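## 4. Setting up the toy-sorting task
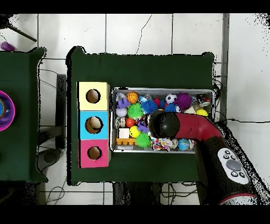
One owner, writing in to the Iltuvon support desk after a month with the kit, asked whether passing this section meant the arm could be left to tidy a playroom. It does not. Sorting on a fixed table is the first stage of a chore, and the Bitano software has not been approved for work on an open floor or near children.

### 4.1 Before you start

You will need:

- a level table with a plain, non-slip cloth
- a shallow tray of small toys
- three open-holed boxes in different colours
- the arm, with the gripper fitted as in section 2

Allow 600 mm of clear space on the side of the table where the arm moves.

**CAUTION:** Keep hands out of the tray while the status light is green. The arm does not detect fingers.

### 4.2 Procedure

1. Spread the cloth and pull out any folds.
2. Stand the boxes next to one another with their holes facing up. Each hole must be wider than the largest toy to be sorted.
3. Place the tray within reach of the gripper. Toys may touch or overlap.
4. Route all cables away from the operator's position.
5. In Bitano, open **Tasks > Sort** and assign one class of object to each box.
6. Set the speed to 8 and select **Dry run**. The gripper should pass over the tray without closing.
7. If the dry run finishes without a fault, select **Start**.
8. Stay within reach of the stop button until the task ends.

**Note:** A ball may come to rest in the mouth of a box. Push it through with the arm paused, or the next drop into that box will be logged as a failure.

### 4.3 What to expect

In our July bench test the arm attempted 3000 picks from mixed trays and dropped or missed 279 objects. Smooth balls gave the fewest faults. Soft spines bend under the gripper and can spring the toy out of it. Clear plastic is often not detected at all, and crumpled items may be picked up together with whatever lies under them.

A person will clear the same tray faster. Use the task to compare grippers and settings. We do not recommend it as a means of saving labour at home.

### 4.4 Faults

**E14, object not found:** remove clear or shiny items and repeat step 6.

**E17, grip lost:** lower the speed by one and check the gripper for wear.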